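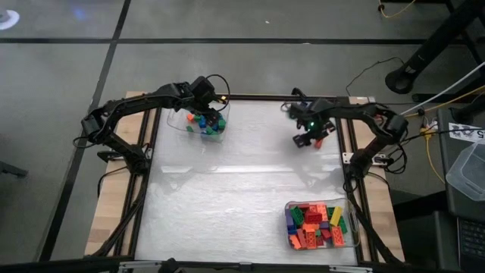 Swap the gripper cable and quit guessing, one commenter told me the last time I posted, so I did that, and it's still happening. New question then, with everything in one place.

Right arm lets go mid-move and sags – is this power or comms?

Asked 17 November 2019 in Sokdale Help > Small Arms and Grippers

Setup is two arms facing each other over one table, sorting plastic bricks between clear bins. Both run off one Brornby controller and one power supply. The left arm has never given me a minute of trouble. The right arm will be halfway through a move with a brick in its fingers and then the gripper just opens, the brick drops, and a moment later the whole arm sinks down like it's tired. No bang, no smell. The controller log says "joint bus timeout, 400 ms" and nothing else useful.

It ran 636 picks the first day before it quit. After I changed the cable it made it to 697 and I got all excited for nothing. It's worse when both arms are moving at once, and worse with the bricks dumped out on the table than when it's only working bin to bin.
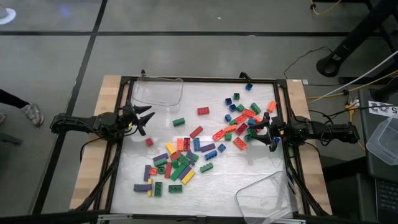

I've also tried slowing the right arm down to half speed (helped a little, I think? hard to say), reseating every connector I can reach, and running it alone with the left arm parked. Alone it went a full afternoon without a fault, and that's the part that bugs me, because it makes me think power, but the log only ever talks about the bus.

The other thing, and maybe it should have its own question: I don't love that the arm goes limp when it faults. There was a hand under it the last time. It wasn't hurt, it was more of a surprise than anything, but we've got a rule now that no hands go over the table until both arms are parked and the supply is off.

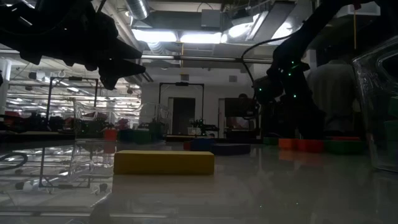
I could buy a second supply and give each arm its own, except the Prothero manual says both arms have to share a ground, and I don't know if two supplies messes that up. Has anybody here done it? I'd rather not fry a whole arm to find out.

3 answers

Answer 1 (accepted)
It can be both. When the two arms accelerate together the voltage sags, one of the joint boards on the right resets, and while it's rebooting it doesn't talk, so the controller logs a timeout. It has no idea the board lost power. Put a meter with a min/max hold on the power connector at the far end of the right arm, not at the supply, and run both arms. I had mine dip under the limit only at the last joint.

Two supplies is fine. Tie the negatives together at one point, with fat wire, and don't tie the positives. Switch both from the same e-stop or you'll have one live arm and one dead one, which is a nasty thing to reach into.

As for going limp, cutting the power will do that too on an arm with no brakes, so park it low before you switch off. There's a "hold on fault" setting on the Brornby but it can't hold anything if the joints have no power. Keep your no-hands rule.

Answer 2
Had the same timeout on a Wadwood arm. Was the cable. Did you change the whole run or only the gripper end? Mine was broken inside at the elbow where it bends and looked perfect from the outside.

Answer 3
Update the firmware

Comment from the asker on Answer 1
You got it. Fine at the supply, way down at the wrist when both arms swing. I put the second supply in with the negatives joined the way you said, both on one e-stop, and we're at 2,520 picks with no timeout. And to Answer 2 – I only changed the gripper end, so the elbow run is getting replaced next anyway. Still have to figure out the limp arm thing. Would a spring or a counterweight be crazy on something this small?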